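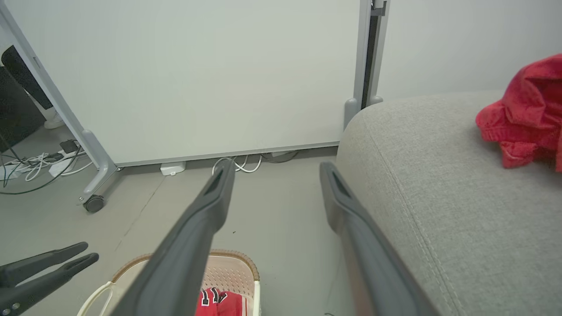

Why would a second-tier football club with a perfectly good ground spend two years rebuilding one end of it? At Woltham, the answer is that supporters behind the southern goal had been asking for a roof since 2003, and the club finally had the money to put one up.

The new Pedard End opened in October for the match against Murnano. It holds fewer people than the old open bank, and most of them stand. There are rails at every second step, a row of seats along the back for anyone who wants one, and a steel roof that comes forward far enough to keep the rain off all but the front few places.

Benedikt Ostermann, who has run the ground for the club through three managers and one relegation, says the roof was the easy part to agree on. The slope took longer. The old bank was shallow, and from the bottom third you watched the near penalty area through other people's hats. The first drawings kept that angle to save on concrete. Ostermann sent them back.

"If you can't see the six-yard box from behind the goal, you may as well stay home," he says.

The second set of drawings came from Zuzana Tóth, an architect whose earlier work was mostly swimming centres and a pair of hockey rinks. She made the end steeper and moved it closer to the goal line, as near as the league would allow. The toilets and food counters went underneath, where there had been nothing but dirt and a storage shed for the mowers.

Some people miss the bank. Vlastimil Krajčí stood on it for most of his adult life, always to the left of the goal, and he found his first afternoon in the new end hard going. His old spot is now a stairway. He has moved nine steps up and a little toward the centre, and he admits the view is better. He still thinks the club should have kept the old scoreboard, a hand-worked one that went to a farm museum out past the river.

The noise is the biggest change. The roof sends it back down onto the grass, and players noticed it in the warm-up. Mereana Wihongi, the Woltham goalkeeper, had trouble making herself heard by her own defenders in the first half against Murnano and switched to hand signals before the break. Woltham won 2–1, with both of their goals scored at the other end – a sore point in the Pedard that evening.

Not everything was ready. The card machines at one food counter failed before kickoff and the line ran back to the gate. Two of the speakers under the roof gave out nothing but a hum. The bike racks, promised in the first announcement, are now due in the spring, along with a second entrance off Yu Street that should ease the crush on that side.

Ticket prices are the other complaint. A standing place costs 30 dollars on the day, up from the old bank, though season holders paid the same as last year. Kristýna Vávra, who edits the supporters' newsletter, has printed letters on both sides of the argument. Her own view is that the club should freeze the price until the work is finished, and she plans to put that to the board at its next open meeting.

Next on Ostermann's list is the east side, where the benches are older than the changing rooms and the paint comes off on your trousers in hot weather. There are no drawings for it yet. For the moment he is more worried about the grass in front of the Pedard End, which gets less sun than it used to and was already thin by the second home game. The ground staff have reseeded the goalmouth and roped it off between matches.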